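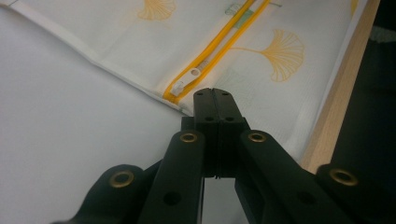
Consigning Works on Paper: Frequently Asked Questions

Plurneo Auctions, Department of Prints and Drawings

What does the department accept?
Drawings, watercolors, gouaches, pastels and original prints of any period. Posters are handled by our Melis Street office. Photographic reproductions and offset prints are not accepted, signed or unsigned.

Is there a minimum value?
Single lots must carry a low estimate of at least $200. Works below that figure may be grouped into one lot if they share an artist, school or subject.

How do I request an estimate?
Use the form on the Kurent portal. Attach views of the front, the back and any signature, stamp or inscription. Give sheet size in centimeters, height before width. If the work is framed and the sheet edges are covered, give the visible size and write "sight" after it.

Should I take the work out of its frame?
No. Old mounts, backing boards and labels are part of the record. If the department needs to see the full sheet, unframing is done on our premises with your written consent.

What counts as provenance?
Invoices, exhibition labels, letters, inventory numbers, estate lists and earlier sale catalogs. A family account can be printed in the entry as "by descent" when at least one dated document supports it. Copies are enough for the estimate. Originals are required before the lot is cataloged.

What is the difference between "signed" and "bears signature"?
"Signed" means that in our opinion the signature is by the artist. "Bears signature" means that in our opinion it may be by another hand. The same rule applies to "dated" and "inscribed."

How are prints described?
By technique, catalog reference, state and edition number where known, paper type, plate size and sheet size. Trimmed margins are always stated.

Do you report condition?
Yes. Foxing, mat burn, tears, losses, hinges and earlier repairs are listed in a report available on request. Fading is noted when a protected margin allows comparison.

How long does the process take?
Estimates are sent in about 27 working days. The deadline for the fall sale is the end of May.

What are the charges?
Seller's commission is set out in the consignment agreement. Illustration costs $40 per lot. Works held at the Poten warehouse are stored free until the sale.

What happens if a lot does not sell?
It can be reoffered once at a lower reserve or returned. Storage is charged starting 3 weeks after the sale.

Can I withdraw a work?
Before the catalog goes to press, yes, with no fee. After that date the withdrawal terms in the agreement apply.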